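Subject: Re: [papers-edit] Letterbook 3, numbering and the missing enclosures
From: Prakash Iyer
To: papers-edit list

Vasanthi Kotian wrote:

> I have finished the first pass through Letterbook 3 of the Menon
> correspondence and get 176 letters. The old finding aid gives 94
> for the same book. Is the finding aid counting only the outgoing
> side? Also, several letters to the Taltness office mention
> enclosures that I can't find anywhere in the scans. Should these
> get their own entries in the calendar or go in a footnote?

Vasanthi,

The finding aid is wrong, but I can tell you how it got that way. Whoever made it treated every run of letters to one person on the same day as a single item. If Menon wrote to the Taltness office in the morning and again after the mail came in, that was one entry. We stopped doing this with Letterbook 1, so please keep your own count and ignore the old one. I would like the old item numbers kept in the source note where you can match them, as older books and articles cite them.

On enclosures: if the letter names the thing sent (a deed, a bill, a copy of another letter), give it an entry marked "not found" and put the description in Menon's own words. If it only says "the enclosed," a footnote is enough. Subbarao found a few of the Letterbook 2 enclosures filed with the land papers under the recipient's name, so check there before you mark anything as missing. The land papers boxes are on the shared drive but only the first two have been indexed.

Spelling stays as written, including the three ways he spells Taltness. The index will use the modern form with cross-references.

Senyo asked me off list about the cutoff for the volume. We stop at the end of April, after the sale of the mill. Everything from May on goes into the next book, even the letter that answers the April one from his brother. I know this splits the exchange. A note at the end of the April letter can point readers ahead.

The master database now holds 1,566 records for all the letterbooks, with around 91 still lacking a repository code. Sirkka has the list. If your initials are next to a record, please fill in the code before you start on anything new.
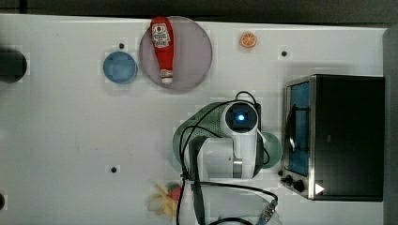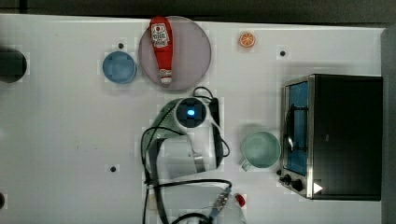
Ketchup bottle on the plate, both times.

One more thing on transcription. Two people have been expanding "recd" and "yr" silently and two have been leaving them alone. The rule is to leave them alone in the text and expand only in the headnotes. I will fix the ones already in the proofs, but the files still in your folders are yours to correct.

Letterbook 4 should be back from conservation next month. The first gathering was stuck together and I have not heard whether it came apart cleanly, so don't assign those pages to anyone yet.

Prakash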